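Unit 6: Automation on the Folding Line
Course handout, Work and Technology 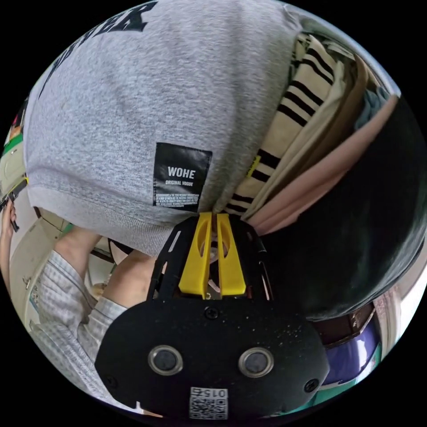

Does automating a folding job mean the folder loses the job?
Usually the job splits before it disappears. Some of the tasks go to a machine, some stay with the person, and a few new ones show up that were in neither job description.

Case for this unit: Bakke
Bakke sorts and folds returned clothing for online shops. Garments come in mixed: sweatshirts, knitwear, trousers, belts that were packed in by mistake. Until last July all folding was done by hand at standing tables. The company then brought in a system from a supplier called Flavum. The system learns from people who do the handling with a gripper tool held in the hand. Later a fixed arm repeats the motions.

Three kinds of work to keep apart
1. Handling. Picking up, turning, laying flat, folding. Soft goods are hard for machines because they change shape every time they are touched. A ribbed hem and a smooth sleeve do not pull the same way.
2. Judging. Is it stained? Is it the right size for the bag? Does it go back on sale? At Bakke this stayed with the folders.
3. Teaching. Showing the motion with the gripper, over and over, with different garments. This is the new work.

What changed for the folders
Pace. By hand, the line set its own speed within a shift target of 1,000 garments. Teaching is slower. In the first full shift with the new setup the line finished 969. The target was not lowered until the folders raised it at the shift meeting.

Body. Folding by hand is hard on the shoulders. Using the gripper moves the strain to the wrist and thumb. Bakke now rotates people off the tool after 2 hours.

Skill. Experienced folders know where to pinch a heavy sweatshirt so it does not sag. Once that is recorded, the company can use it without them in the room. Pay for teaching hours was the same as pay for folding hours. Several folders objected, and the question was still open when this handout was written.

Records. Each recorded fold is stored. The folders asked who can look at the recordings and whether they can be used to rate a worker. Management answered the first question in writing and the second one only out loud.

Terms
Demonstration: one complete run of a task by a person, recorded for the machine.
Task split: the division of one job between worker and machine.
Exception: an item the machine passes back to a person.

Reading before next class
Course packet, chapter on the Wastik laundry. Note how exceptions are counted there and who has to deal with them.

For discussion
Should teaching a machine be paid at a different rate from the work being taught? Bring one argument from the side of the folders and one from the side of the company.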